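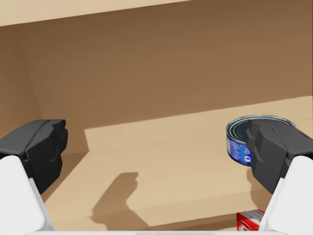
4/3/24 | Sreekumar Kaimal
Home Papers Code Contact
11 comments Share

4.2 Where the grasps went wrong

We had hoped to report a simple result. The Nadik planner was tested on canned goods in simulation, and its own log marks 398 of 611 tries as good grasps. We don't trust that number. The log counts a grasp as good when both fingers close and the force reading rises, and a finger that pushes a can against a wall will do that too.
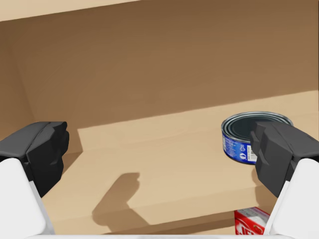 The worst fault was a sideways offset in the approach. The planner seemed to treat the middle of the shelf as the middle of the target. In Figure 3 the fingers are wide open, yet the can is well to the right, with the right pad nearly touching it and the left pad over open wood. Closing from such a pose is a poor bet, and the planner gives no warning – its confidence score has no term for it. Pacheco, the older planner, at least stops and asks for a new pose.

Figure 3. Gripper and can on the shelf board, Nadik planner.

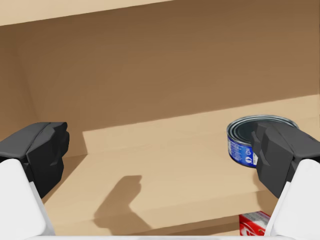 Could the offset be a camera error? We doubt it, as we reset the camera pose before each of 100 extra tries and the offset came back at the same size.

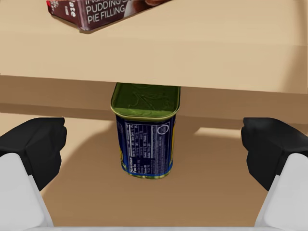
A second claim we could not support is that more training fixes the fault. We added 300 tries in July and the offset shrank only for tall cans. Short ones did no better, and a real arm with this fault could knock stock onto someone's feet. Until the log checks where the object is between the pads, we would not run Nadik on hardware.

Previous Next Back to top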